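Can a machine tidy up yet?
A guide for readers aged nine and over
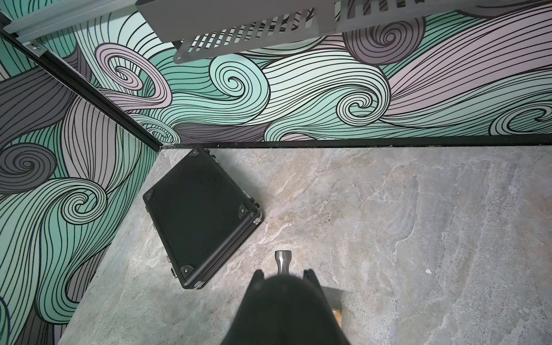 Most people have one job at home that they would gladly give away. It might be loading the dishwasher, pairing socks or putting things back where they belong. Machines already build cars and sort letters, so it seems fair to ask why they do not clear the bedroom floor. The short reply is that they can do parts of it, slowly, and only in some places.

What does "tidy up" mean?

To a person, "put the case away" is one instruction. To a robot it is a long list of smaller ones. It has to find the case. It has to work out which way round it is lying. It has to choose a place to hold it, move there, close its fingers, lift, carry, lower and let go. If one step goes wrong, the steps after it usually go wrong too.

Finding things

A robot sees with cameras. A camera gives it a grid of coloured dots, and a computer program has to decide which dots belong to which object. A black case on a pale grey floor is fairly easy, as the edges are clear. A black sock on a black rug is hard. Busy patterns can also cause trouble. A wall covered in swirls has hundreds of edges, and none of them is something to pick up.

Some robots carry a camera at the wrist, close to the fingers. The view moves whenever the arm moves, so the program must keep track of where the camera is as well as where the object is.

Holding things

Many robot hands are called grippers. A simple gripper has two fingers that open and close. Your own hand has five fingers and skin that can feel slipping, so it does a great deal without being told.

A hard case keeps its shape when it is squeezed. That helps. It is also wide and flat, and two fingers may not open far enough to go round it. The robot then needs to find a handle or a thin edge. Latches must be dealt with as well. Each one is small and has to be pushed or pulled in the right direction. Soft things are a different problem. A T-shirt has a new shape every time it is dropped.

Learning by practice

Droker is a workshop in the town of Kender that teaches robot arms to do chores. Its arm is called Zetach. In one set of trials, Zetach tried to pick up household objects 3000 times. It managed 1233 of them. In 474 of the other tries it touched the object but let it slip. The rest were missed completely.

That is a poor score for a person and a useful one for a robot. Every try is recorded, including the failures, and the program is adjusted using the records. The trials will be run again in March with the same objects, so that the two scores can be compared.

Homes and shops

Shops and warehouses are easier than homes. Boxes come in known sizes and shelves stay where they are. At the Nair warehouse, also in Kender, a machine moves sealed boxes from a belt to a trolley all day. It would not know what to do with a sock.

In a home, chairs move, lamps are switched off and people leave things on the stairs. A robot vacuum cleaner copes because it has one job and stays on the floor - it does not need to pick up anything with fingers.

So, can they do chores?

Vacuuming: yes, if the floor is clear.
Moving boxes of the same size: yes.
Picking up one hard object: sometimes.
Opening latches: sometimes, with practice.
Folding clothes: slowly, and not always well.
Tidying a whole bedroom: not yet.

Words to know

Gripper - the part of a robot that holds things.
Trial - one try at a task, done so that the result can be written down.
Program - the set of instructions a computer follows.

Page last checked: January 26, 2022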